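The Forever Table and Other Promises

The salesman at the Jernmont showroom in Brondemville wants me to knock on the table. I knock. He waits, with his eyebrows up, for me to say something about the sound.

It sounds like a table. He tells me it will outlive me. I ask what the warranty runs to, and he says two years, and then he says that the warranty and the life of the product are separate conversations.

I have been having those separate conversations since April. "Buy it for life" used to be the sort of thing a grandfather said about a shovel. Now it is printed on hang tags, boots, frying pans, backpacks and, in one shop I visited, a broom. The pitch is that we have all been wasting money on junk, and that the cure is to spend a great deal more of it, one time. I would like this to be true. I have a drawer full of dead can openers. But the people selling the cure are also the people who profit from it, and I wanted to see what they had in the way of proof.

They had very little. Jernmont's forever line has been on sale for less time than its warranty lasts. When I asked the company how it knew the pieces would survive for decades, I was sent a brochure with the word "heirloom" in it four times and a line about testing. I asked to see the tests. I was sent the brochure again.

Kalilen, which makes the backpack that half my office seems to own, was more open. Its bags are guaranteed for the life of the original owner. Lovisa Hovland, who handled claims there until last year, told me the phrase did a lot of work. "Life of the owner, normal use, no wear and tear," she said. "Well, what else happens to a bag? It wears and it tears." By her account most people never filed a claim at all. They lost the receipt, or moved, or got bored and bought the new color.

Boredom is the part the hang tags leave out. Lindalva Honorato has run a secondhand store on the east side of Brondemville long enough to have seen three separate revivals of the same lamp. She walked me through the back room, past a row of dining sets with nothing wrong with them. "Solid," she said, pushing on one. "Solid, solid, solid. Kids don't want it. It doesn't go up the stairs in their building." She has a hutch she would pay someone to take away.

What sells, she said, is the light, pale stuff people can carry by themselves. Some of it is cheap and some of it isn't, and her customers rarely ask which.
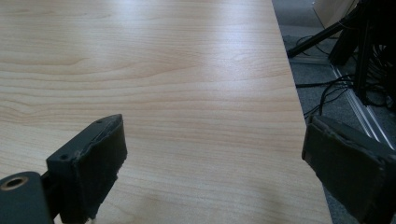

What the money buys

I spent an afternoon with Ettore Villa, who repairs furniture in a garage behind his house and has no patience for anybody's marketing, including the kind that flatters his trade. I expected him to tell me that old things were made better. He said plenty of old things were garbage and had been burned. "You see the ones that made it," he said. "Nobody brings me the chair that broke in 1069." I think he meant 1969, but I liked it and wrote it down.

His test for a chair is whether it can be taken apart. If the joints come loose, he can glue them again. If a bracket is hidden behind a panel that was never meant to open, he charges for the hour it takes to ruin the panel. Price told him almost nothing. On his bench that day was a chair that had cost its owner $3000, with a cracked leg that he couldn't get at from any side. Next to it was a plain kitchen stool he was regluing for $113.

The stool's owner, Baltasar Henríquez, came by while I was there. I asked whether the repair was worth it when a new stool would probably cost less. He said he hadn't looked into it. The stool was the right height for his counter and he didn't want to shop for another one.

That was the most convincing case for keeping things that I heard in the whole month, and it didn't come with a hang tag.

To be fair to the movement, some of its claims hold up. Surachet Phromma, who runs the small boot shop Inthanon, resoles what he sells and showed me a shelf of pairs waiting their turn. The boots are expensive. He also told me, without being asked, that a customer who wears them to an office and walks four blocks a day is wasting money, and that he sells to that customer all the time.

"They want to be the person who needs the boot," he said. He shrugged and went back to his stitching.

I did not buy the forever table. The one I have wobbles, and Villa says it needs a new screw and about ten minutes. I have had the screw in my coat pocket since I left his garage.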